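3.2 Timber and contact surfaces

All of the softwood used in the study came from one yard in Drukulstead and was delivered in April. The pieces were sawn to a rectangular section and left without oil, wax or varnish. We wanted stock that a small joinery shop would have on the shelf, so we did not ask the yard to grade it beyond its normal practice. Pieces with a knot within 240 mm of either end were set aside and used only for the practice runs.

Before any marking out, each piece was stored flat in the Kosovach workshop for 11 days. The room was heated in the daytime only. Moisture was read with a pin meter at both ends and at the middle, and the mean of the three readings was entered on the record sheet. Where the two ends differed by more than 3 percentage points, the piece went back on the rack and was read again later.

Each piece was then examined for grain direction. This was done by eye, under even light, with the wood resting against the surfaces it would meet in use. Grain that ran straight along the length on both visible faces was recorded as class A – everything else was class B, including pieces where only one face was doubtful. Figure 4 shows unfinished softwood with straight grain beside two contrasting surfaces. 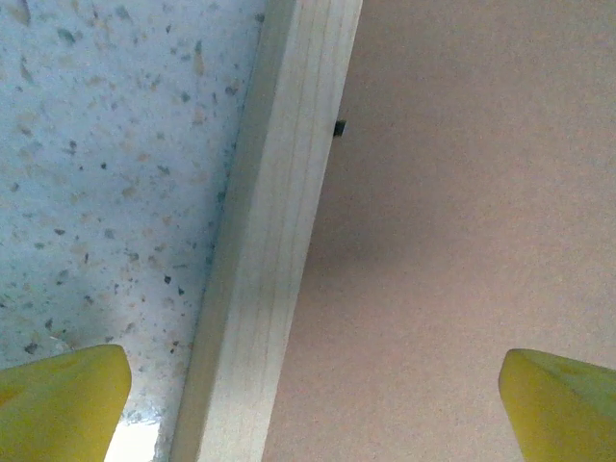
Figure 4. Pale softwood with fine, straight grain, between a speckled light blue surface and a flat pinkish-beige board.

Color was noted but not used for sorting. Faint tan streaks that followed the length of the wood were treated as part of the normal grain. Streaks that crossed the grain were marked in pencil and checked for pitch.

The class was assigned by one person and checked by a second, who did not see the first record. Disagreements were settled by Čestmír Sýkora, who had sorted timber for the earlier Bivitz trials and used the same written rules. In 10 cases his decision moved a piece from class A to class B. There were no changes in the other direction.

Edges were left as sawn. Beneš recommends a light pass with a plane before edge contact is measured, but in our practice runs the planed edges rounded unevenly toward the ends, and we dropped the step. The effect of this choice on the friction readings is taken up in Section 5.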